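Portrait gallery site - client album link gives 404 after moving to Trandon

plarkusia_portraits

Hi all, quick one I hope. I shoot family portraits, small studio, just me. Moved my client galleries from Royer over to Trandon in September and now half the old links are dead. Clients click the link in their email and get a 404. The gallery is there when I log in, all 400 photos, just not from the old link.

Tried clearing cache, tried a diffrent browser. Same thing. I have a family waiting to pick prints and I really dont want to resend everything by hand. Is there a redirect setting somewhere?

Dillis studio

Yes, there is one but it's buried. Settings, then Domains, then Old paths. Paste the old gallery path on the left, new one on the right, save. Took 3 tries before mine stuck - you have to hit save on the row AND on the page.

Also check the gallery name. Royer puts a dash between words, Trandon used an underscore on mine. That alone broke most of my links. Easiest is rename the gallery to match the old one. 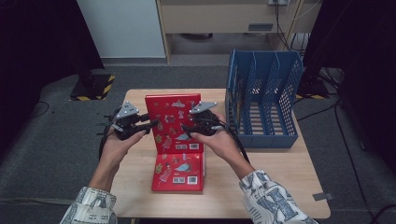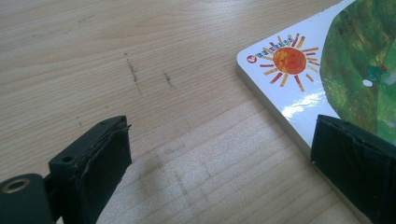
If you have passwords on the galleries, set them again. Mine did not carry over, two families were locked out until I noticed. And favorites are gone too, so if your client already picked hearts on the old site, export that list before your Royer account closes. You get 30 days after you cancel, then its wiped.

Test in a private window, not logged in. Logged in it always looks fine.

matte_or_gloss

Just resend the links. Faster.

plarkusia_portraits

It was the underscores!! Renamed the first gallery and the old link opens now. Passwords were blank too, so thanks for that. Still can't get the Old paths thing to save for galleries with an apostrophe in the name - anyone?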